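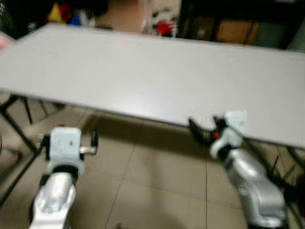 Table tops and leg frames: frequently asked questions

These answers cover the Bitstead work table in the pale gray-white finish, with the black metal leg frame. If you have the older Fovby folding table, please see its own page.

Size and weight

What size is the top?
The standard top is 1008 mm long in the short version and 1980 mm in the long one. Both are the same depth. The short version ships in one box, the long version in two.

Is the color white or gray?
Somewhere between the two. We call it Pale. In warm room light it reads as off-white, and next to a true white wall it looks light gray. If you are matching it to shelves or cabinets, order a finish chip first. The chips are free and go out by regular mail.

Is the finish glossy?
It is smooth with a low sheen. You will notice a bright patch on the top when a lamp or window is directly across from you. If that bothers you while you work, turn the table a quarter turn or move the lamp to one side.

Why is there a darker line along the front?
The edge of the board is a shade darker than the face. It runs the full length and is the same on every table we ship in this finish.

Legs and frame

Why do the legs slant?
The legs angle down from the underside of the top to give the table a wider footprint on the floor. Keep this in mind when you measure for chairs and drawer units. A unit that fits between the legs at floor level may not fit higher up, so check both.

Can I get the frame in another color?
At the moment the frame comes in black only. Zamham sells a plain steel frame with the same bolt pattern, and customers have used it with our tops. We don't stock it and can't help with missing parts for it.

My table rocks. What should I do?
Loosen all the frame bolts by half a turn, stand the table on its feet, press down on each corner, and tighten the bolts again. If it still rocks, put a thin pad under the short leg. Old floors are rarely level, and the same table may sit flat three feet away.

Moving the table

Can I lift it by the edge of the top?
Yes, for short moves. Hold the board from underneath with your fingers and keep your thumbs on the face. Use two people for the long version. Clear everything off first, including the light things.

Can I drag it?
Please don't. Dragging puts a sideways load on the bolts where the legs meet the top, and it will scratch most floors. If the table has to move often, fit felt pads.

Do the legs come off?
They do. Turn the table face down on a blanket, remove the bolts, and tape them in a bag to the underside of the board. Put the bolts back in by hand before you use the wrench -- a crossed thread is the most common damage we see in returned tables.

Can I clamp things to the edge?
Lamps, vises and monitor arms are fine as long as the clamp has a flat pad on both sides. Add a scrap of cork or rubber if yours has bare metal jaws. Tighten until the clamp stops sliding, then stop. Don't clamp within a hand's width of a corner.

Cleaning and care

How do I clean the top?
Wipe it with a damp cloth and a drop of dish soap, then dry it. Skip scouring powder, steel wool and anything with bleach in it. For ink, try rubbing alcohol on a cotton pad and test a small spot near the back first.

Will a hot mug mark it?
A mug is usually fine. A pot straight off the stove is not. Use a trivet.

How do I clean the frame?
Dust shows on black metal, mostly on the upper side of the slanted tubes. A dry cloth is enough.

Orders and returns

How long does delivery take?
Nine working days for the short version and a little longer for the long one. Orders placed in December may wait until after the holidays.

What does it cost?
The short table is $198 with the frame. Prices for the long table depend on where you live, so enter your zip code on the order page.

Can I buy the top by itself?
Yes. Use part number 982 for the short top. The pilot holes are already drilled on the underside to fit our own frame. If you plan to use other legs, ask for an undrilled board when you order -- we can't take those back.

Do you have a showroom?
No, but the Bélanger store keeps one short table set up on the floor, next to the office chairs. Call ahead if you are making a special trip, as the display changes.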